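Search this site Enter keywords Go

Zernside Robotics Club - Frequently Asked Questions

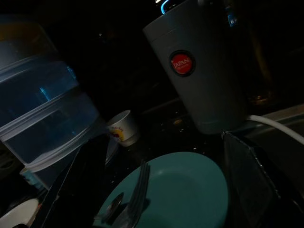 Posted by Vitalii Marchuk, club secretary
Jul 8, 2022

What does the club do?
We teach a robot arm to tidy a kitchen counter. This year's job is crockery and cutlery: plates, bowls, a fork, a spoon, the odd paper cup. Your mother has been asking you to do the same thing for years and did not offer a trophy.

Is there a trophy?
There is, at the Prostiven Cup. It is smaller than the photos suggest. Teams are scored out of 600, and our best practice run so far is 575. The other 25 points are for finishing on time.

Do I need to know how to code?
No. Rafail Stefanou runs a beginners' table for the first hour of each session and starts from how to open the laptop. If you can already code, you'll be asked to help at the beginners' table.

Why is the cutlery on the plate so hard?
A fork lying on a plate gives the fingers very little to get hold of. They have to come down on either side of the handle, close to the rim, and not take the plate along for the ride. Last July we had a program that picked up the fork beautifully, provided you handed it the fork.

Why do you practise with the lights down?
The Cup has a low-light round. The camera near the gripper has to cope with metal that is mostly shadow and a couple of faint glints. Bright colours help a lot - a teal plate is much kinder to us than a dark one would be. Please don't touch the light switch during a run, even if you've just walked into something.

Can I bring things from home for the robot to practise on?
Yes, and please do. Clear plastic containers are welcome, as they're a nuisance to see and we need the misery. Don't bring your grandmother's good china. Kosmas Lazaridis did, and the club now owns some very nice glue.

What does it cost?
Membership is $695 for the year, or $761 if you want the Cup trip to Condstead included. The bus leaves early and the heater has two settings, off and Sahara.

How old do I have to be?
Fourteen. Parents may stay and watch, but the first run can take a good while to get going.

Will my kid come home and clean our kitchen?
We've had no reports of this.

Who do I talk to about joining?
Lambros Theodorakopoulos looks after new members. Catch him before a session starts - once a run is on he doesn't hear his own name. Forms go in the tray by the door, signed on both pages please.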